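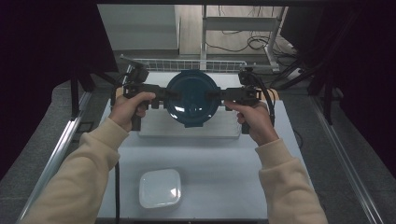 Plates, Containers and Racks: Quick Answers

Can I stack glazed plates wet?
No. Dry first, rim too. Wet stacks leave rings.

My plate has a chip on the rim. Send it back?
Within 100 days, yes. Email Simone Bastos, order number in the subject line pls.

Do lids go in the dishwasher?
Top rack only. Take them off the container first, tabs open.

Which goes on the top shelf, glass or plastic?
Round glass with the locking lid on top. Clear plastic stacks fine lower down, small ones in front or you'll loose them.
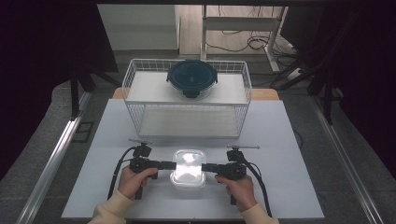

Same goes for the Drustby rack and the older Gustier one. Don't overfill either.

Can I buy just a lid?
Sometimes. Part 466 is the round one. Ask Halvard Hägglund, he has the list.

Wire shelf wobbles?
Check all feet are down. Still wobbly, write to us.

Updated 2025-11-08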